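Anyway, back to getting marks off things. My rule since May is to start with the mildest stuff in the cupboard and work up. A drop of dish soap in 2 cups of warm water, a soft cloth, and six minutes of patience will shift most sticky patches (jam included!).

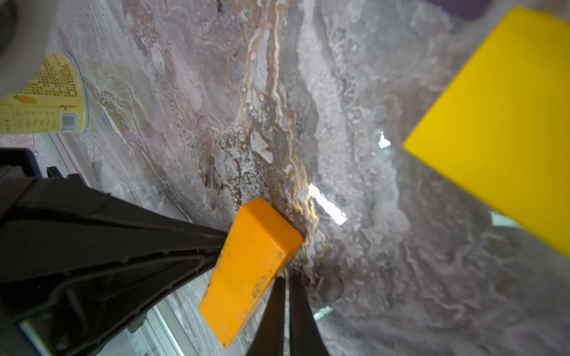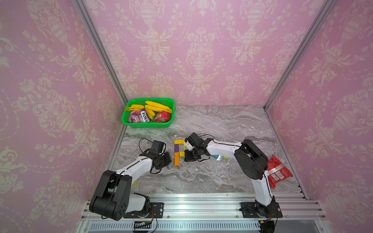

For crayon I dab on baking soda with a damp cloth and go in little circles, and please try it on a hidden spot first, I once dulled a whole cabinet door. Old toothbrushes are great for corners. I buy my cloths at Korkach, 69 cents each, and they've been through the wash roughly 100 times without going scratchy. No fabric softener on them, ever! Next up on Sunday is the oven door, wish me luck.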